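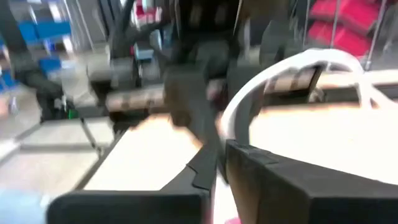
The Lelholm Reader: Short Fiction and Essays
Edited by Francine Lapointe
Published by Trisley

Paperback, with flaps
Item no. 3375

What a pleasure it is to have this one back in stock! The Lelholm Reader brings together short stories, personal essays and a handful of poems by writers who grew up in one language and learned to write in another. It was put together for evening classes and book groups, but plenty of people just read it straight through (I did, in two sittings, and then went back for the Penner).

Francine Lapointe taught the beginning fiction workshop at Luterside for years, and you can feel that in the order of the pieces. The early ones are short, some under a page, and the longer work comes once you've settled in. Huguette Penner's "The Salt Drawer" sits near the middle and is the story people write to us about. It follows a woman sorting her mother's letters in a language she only half reads, and it has the best kitchen argument I've come across in fiction. Gaétan Ross has two essays in the book, one on learning English from the radio and one on his father's habit of correcting road signs. They're very funny, and the second one sneaks up on you.

Nazareno Vitale's poems appear with the Italian on the left-hand page and his own English on the right. He changes things as he goes – whole lines, sometimes – and comparing the two is half the fun even if your Italian is shaky.

What's new in this printing

The notes on the authors have been brought up to date, and there is a new foreword by Audrey-Anne Lévesque. The type is a little larger than before. The discussion questions have moved from the end of each piece to the back of the book, which a lot of teachers asked for, and the missing stanza in Vitale's "July, Upstairs" has been restored.

For writing groups

Each section closes with a writing prompt of 100 words or so of instruction, plus a short passage to imitate. My favorite asks you to retell a family story as the person who comes off worst in it. Try it with people you know well!

The Najjar teaching booklet is sold separately and follows the same order as the book. It has reading schedules for a short course and a long one. Page numbers in the older booklet don't match this printing, so please check the cover says "revised" if you're buying secondhand.

Ordering

Single copies ship in a padded mailer. Class sets go out by the box, and we're happy to split a box between two addresses. Desk copies are available to instructors who have already adopted the book; write to us with the course name and the expected enrollment.

Page updated 18 December 2025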